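Comment la machine à laver fait-elle pour laver ?

Les pourquoi d'Elínborg, à lire seul ou avec un grand

Tu as joué au foot dans la boue, tu as renversé de la sauce tomate sur ta manche, et ton pull préféré sent un petit peu le chien mouillé (surtout si tu as un chien, et surtout s'il a plu). Tu déposes tout ça dans la corbeille, et quelque temps plus tard, tes habits reviennent pliés dans ton armoire, tout propres ! Entre les deux, il y a eu une grosse boîte blanche qui ronronne, qui gargouille, et qui parfois tremble si fort qu'on l'entend depuis le salon.

Quand j'étais petite, je m'asseyais par terre devant la machine de ma grand-mère, rue Londasgate, et je regardais tourner les chaussettes comme d'autres regardent un dessin animé. Ma grand-mère trouvait cela très pratique, puisque pendant ce temps-là je ne faisais pas de bêtises. Viens, on va s'asseoir devant ensemble, et je te raconte ce qui se passe derrière le hublot.

Le tambour, une marmite pleine de trous

Le hublot, c'est la porte ronde de la machine. Quand on l'ouvre, on découvre une sorte de grosse marmite couchée sur le côté : elle s'appelle le tambour. Passe la main à l'intérieur quand la machine est arrêtée et vide, avec un adulte à côté de toi, et tu sentiras que le métal est percé d'une multitude de petits trous.

À quoi servent-ils ? À laisser passer l'eau ! Le tambour est enfermé dans une deuxième cuve, plus grande, que l'on ne voit pas et qui, elle, n'a pas de trous partout. L'eau remplit le bas de cette grande cuve, entre dans le tambour par les trous, mouille le linge, puis ressort par le même chemin quand on n'a plus besoin d'elle. Si tu as déjà rincé des fraises dans une passoire posée dans un saladier, tu as tout compris.

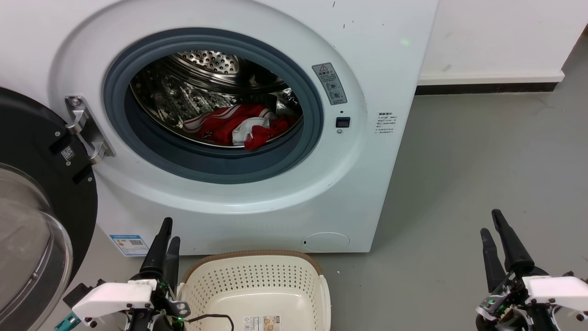 Du linge rouge et blanc au fond du tambour. Regarde les petits trous dans le métal !

Autour de l'ouverture, il y a aussi un gros anneau de caoutchouc tout mou. C'est le joint. Quand la porte se ferme, elle s'appuie contre lui et l'eau ne peut plus sortir. Sans le joint, la cuisine ou la salle de bains ressemblerait vite à une pataugeoire. Il a des plis, ce joint, et dans les plis on retrouve parfois de drôles de choses : une barrette, une pièce, une toute petite chaussette de bébé que l'on croyait perdue pour toujours. Chez moi, c'était une brique de mon jeu Brikia, une bleue, et je l'avais cherchée tout l'été.

Et maintenant, ça tourne

Une fois le linge dans le tambour, un adulte verse la lessive, choisit le programme et appuie sur le bouton. Clac ! La porte se verrouille, et on entend l'eau arriver.

Il n'y en a pas tant que cela, d'ailleurs. Beaucoup d'enfants imaginent que la machine se remplit jusqu'en haut comme un aquarium, mais un peu d'eau dans le bas suffit, parce que le tambour va se charger de remuer tout le monde. Il tourne doucement dans un sens, il s'arrête, il repart dans l'autre. Les habits montent le long de la paroi, puis plouf, ils retombent dans l'eau. Ils se frottent les uns contre les autres, ils se tapent, ils se retournent, et c'est ce remue-ménage qui décroche la saleté.

Autrefois, c'étaient des bras qui faisaient ce travail. On frottait, on tapait, on tordait, souvent dehors et souvent dans l'eau froide, et la lessive d'une famille pouvait prendre une journée entière. Pense à cela la prochaine fois que l'on te demandera simplement de porter tes chaussettes jusqu'à la corbeille !

Que fait la lessive, là-dedans ?

L'eau toute seule se débrouille bien avec la poussière ou le sirop. Avec le gras, c'est une autre histoire. L'eau et le gras n'aiment pas se mélanger, et tu peux le vérifier en versant une cuillerée d'huile dans un verre d'eau : l'huile remonte et reste dans son coin, comme une boudeuse.

La lessive contient de minuscules particules, bien trop petites pour qu'on les voie, qui ont deux bouts différents. Un bout s'accroche à l'eau, l'autre s'accroche au gras. Elles entourent la tache, l'arrachent morceau par morceau et la gardent prisonnière jusqu'à ce que l'eau sale s'en aille. Ensuite la machine reprend de l'eau claire pour rincer.

Le grand tourbillon de la fin

Quand le linge est rincé, il est lourd et trempé. C'est le moment de l'essorage, celui que je préférais rue Londasgate. Le tambour se met à tourner de plus en plus vite, les habits se collent contre la paroi et l'eau est chassée par les petits trous. Tu connais cette sensation si tu es déjà monté sur un tourniquet lancé à toute allure et que tu as dû te cramponner pour ne pas partir vers l'extérieur. Le linge, lui, est retenu par le métal. L'eau trouve les trous, et hop, dehors ! Une pompe l'envoie ensuite dans le tuyau d'évacuation.

Et le rouge avec le blanc ?

Tu as peut-être entendu quelqu'un crier parce qu'un tee-shirt blanc était devenu rose. Certains tissus rouges, surtout quand ils sont neufs, laissent partir un peu de leur couleur dans l'eau, et les habits blancs la boivent. C'est pour cela qu'on trie souvent le linge en tas. Un vêtement qui est déjà rouge et blanc à la fois ne se trie pas, bien sûr, alors on lit son étiquette et on suit la température indiquée.

À toi d'aider !

Vide tes poches, même celles où tu es sûr qu'il n'y a rien. Remets tes manches et tes chaussettes à l'endroit. Demande si tu peux faire les tas par couleur. Par contre, on ne touche jamais à la lessive sans un adulte, et on n'entre jamais dans le tambour, même pour jouer à cache-cache, ni soi, ni son petit frère, ni le chat. D'ailleurs, avant de fermer la porte, on regarde bien à l'intérieur.

Elínborg Kirkegaard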